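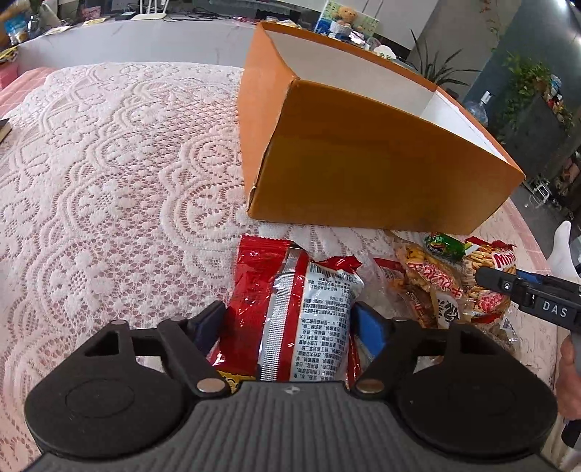 According to Ute Janssen, the first thing to know about the Kakside grippers is that they come as a pair and you should never buy only one. She was against the rental offer at first, and she still thinks 300 euros per month is much money for a small office. But she signed.

I spoke with Malte Brandes, who handles the rental kits at Pokon, on February 24, 2025. The kit contains 2 hand-held grippers, the charger and access to the software. A person takes one in each hand and does normal work at a table, and from these recordings a robot arm can learn later.

I asked him why the work so often is done with snack bags. "A bag is difficult," he said. "It is soft, it makes folds, and it has a smooth side where the finger can slip. With a wooden block everybody is happy after one hour. Then they try with a bag of crackers and they call me."

The jaws close from both sides, and Brandes advises to take a bag by the middle and to press less than one would think. Most new customers press too much. "You hear it," he said. "It is a cracker, so you hear it."

One customer in Grarklow made 1146 recordings in October, all of them of packing food into boxes. Brandes is proud of this number, but he told me also that many had to be sorted out. The second hand was too early or it did nothing at all.

And the weak points? He did not avoid the question. The handle is too thick for small hands, and the finger pads must be changed more often than the manual says. A new handle is being tested at Kleinschmidt. For the pads he has no date yet, and until then he puts a spare set in every kit.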